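Chapter 4
Sorting Things Out: How We Decide What Goes with What

When I was nine I had a button tin. It had belonged to my grandmother, and on wet afternoons I would tip it out on the rug and sort the whole lot by color. Then I'd mix them up and sort them by size, and after that by how many holes they had, and after that (this was the best one) by which coat I thought each button had come off. I never had a single piece of evidence for the coats. I sorted them anyway, and I remember being very sure of myself!

I bring up the button tin because this chapter is about classification, and students tend to arrive at the word expecting something dry. They picture Latin names and library shelves. But you've been doing it since before you could talk. You did it this morning when you put away the forks, and you did it again if you opened an email and decided from the first line that it was junk.

In Chapter 3 we looked at how people notice that two things are different. Now we turn the question around and ask when we treat two different things as the same. No two apples match exactly, and yet you'd have no trouble filling a bag with apples. Somewhere along the way you've agreed to ignore the spots, the stems and the bruises. Every category asks you to ignore something, and a good part of this chapter is spent finding out what.

Let me give you some words we'll need. A category is a group of things we treat as alike for some purpose. A feature is anything about a thing that could be used to put it in a group – its color, its weight, its price, the year it was made. A sorting rule tells you which features count and which don't. Please keep that last term in mind, as most of the arguments in this chapter turn out to be arguments about rules, even when the people having them think they are arguing about things.

Take brown. I can call a thing brown and you'll nod, and we may have quite different colors in mind. Ask a class to divide a handful of small things into the brown ones and the rest, and the trouble starts with whatever sits near the border. Is tan a brown? Is mustard? What about a brown that leans toward red?

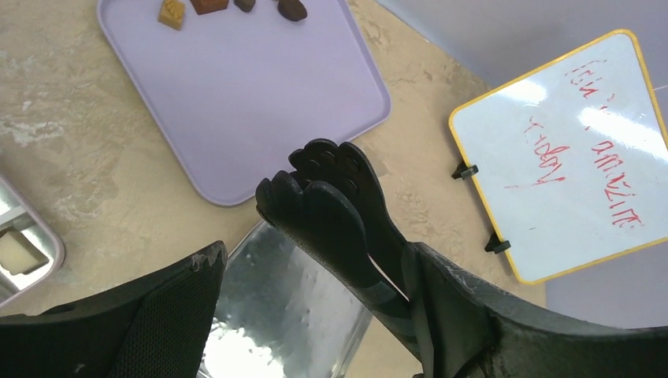 Venla Lappalainen wrote to me after reading an early draft of this section and said that I was making it too easy for myself with color. Her point was that color fades into its neighbors by nature, so of course the edges are fuzzy, and a fair test would be a category people believe has hard edges, like "furniture" or "toy." I think she's right. Try it with the person next to you: is a rug furniture? Is a piano? I have watched a perfectly calm group of adults fall out over the piano.

So there are at least two kinds of fuzziness, and we'll keep them apart. In the first, the feature itself comes in degrees, as color and height do, and we have to draw a line someplace. In the second, the feature is clear enough (a piano is large, stands in a room, and makes music) but we can't agree on whether it matters. Section 4.2 takes up the first kind and Section 4.3 the second.

Section 4.4 is my favorite. It follows the town museum in Toltville, which owned 3,812 objects and a catalog with 26 headings, one of which was "Other." By the time Begoñe Garrido took over the catalog, 600 of the objects were filed under Other, including a butter churn, a wedding veil and a very nice set of dentist's tools. Her first idea was to add more headings. Her second idea was better, and I won't spoil it.

A word on how to read what follows. The exercises at the end of each section ask you to sort real things, and I do mean real ones – socks, receipts, spices, whatever you have at home. Write your rule down before you begin. You'll want to change it halfway through, and when you do, write down the new rule too and leave the old one on the page where you can see it. We'll come back to those crossed-out rules in Chapter 5.

4.1 Before the Rule

Small children sort long before they can tell you how. Give a two-year-old a box of mixed blocks and animals and you'll often see the animals drift into a bunch of their own, with no announcement made. Ask why, and you may be told that they're friends.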